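Residents head home to Ivport as flood order is lifted

The last of the evacuation orders in Ivport came down at 6 a.m., and by breakfast the road in from Plondell was one long, happy line of cars with horns going and dogs hanging out of windows.
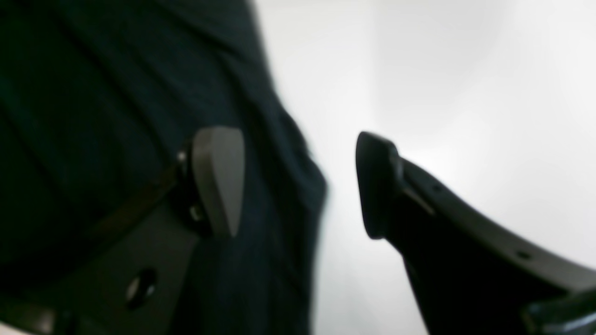

IVPORT, December - Everyone who left the low-lying streets along the Harasym River ahead of the storm can now go back, the county emergency office said. The order had covered 3784 people, and the river crested well short of the top of the levee.

"I have been doing this job a long time and I have never been so glad to tell people to go home," said Petro Skoryk, who runs the emergency office. He thanked drivers for leaving early, and the school bus crews who made trip after trip through the rain on Tuesday.

Some 1000 evacuees spent the night at the high school in Plondell, where the gym, the cafeteria and finally the band room were all opened up. Neighbors turned up with soup, blankets and so many pies that the kitchen had to start a second table. What a turnout for a town that size! 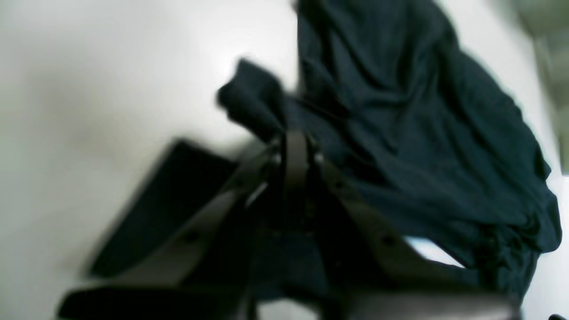 Power is back for most of Ivport too. At the worst point 953 homes were dark, and by sunrise that was down to 133, nearly all of them on the streets nearest the old ferry landing. Line crews were still out there at midmorning and expected to finish before dark.

Lesia Yatsenko, who had spent the night on a gym mat with her two sons, was among the first back across the bridge. She found a few inches of water in the garage and a dry house. "The boys ran straight upstairs to check on the fish," she said. "The fish are great. Everybody's great!"

The Dronen neighborhood, lowest of the lot, came through far better than it did in the last big flood, when water stood in kitchens for days. The pumps put in there last spring ran all night without a break.

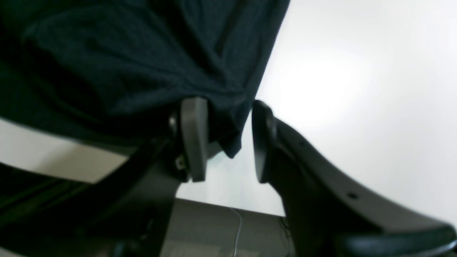
Dark navy fabric, up close.

People on private wells should boil their water until the county has tested it. River Road stays closed between the bridge and the boat ramp while crews clear fallen trees - drivers can use the hill road instead. Wet carpet and furniture can be left at the curb, and pickup starts at 8 a.m. tomorrow. The Plondell gym will stay open one more night for anyone whose power is still out, and yes, there is still pie.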